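Fall walkthrough, Jornlow building, ground floor and workshop
November 7, 2022

Okay, I did the whole loop this morning with my coffee and the old clipboard. Same form as July, my comments after each item. Halina, I know you like one-word answers, sorry in advance!

Front door and entry mat: OK. The mat still curls up at the left corner, so I taped it down. Tape is a stopgap, I'd like a new mat before the snow.

Exit signs lit: OK, all of them. I pressed the test button on each one and held it for 30 seconds like the instructions say.

Fire extinguishers: Needs work. Gauges are in the green everywhere, but the one by the kitchen has a stack of folding chairs in front of it again. I moved the chairs. Please don't move them back (you know who you are).

Stairs and handrail: OK. Wiesława tightened the bottom bracket over the summer and it hasn't budged, I really leaned on it.

Extension cords: Needs work. Found 2 power strips plugged into each other behind the copier. I pulled one and labeled it. If you need more outlets back there, ask Defne and she'll get the electrician to quote it.

Work surfaces: OK with a comment. Pens and markers need to go back in the cup at the end of the day, and that goes for my desk too. 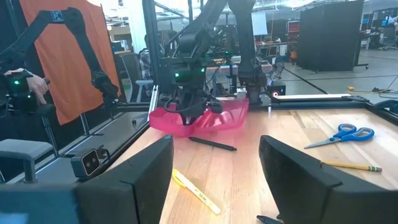 Item 7, work surfaces. Yellow highlighter and black marker left out on the tabletop.

First aid kit: Needs work. Plenty of bandages, but the eye wash expired in July and the tweezers have walked off. Oliwia is adding both to the next Fleken order.

Kitchen: Mostly OK. The fridge is cold and the microwave door shuts right. The toaster crumb tray, oh boy. I emptied it over the trash and it took a while. Can we put that on the Friday list?

Back door: Fail. It sticks when you push the bar, and I had to use my hip. I called Hirnach and left a message. Until they come, check it every morning when you unlock.

Outside lights: not checked, too bright out. I'll swing by after dark and write it in.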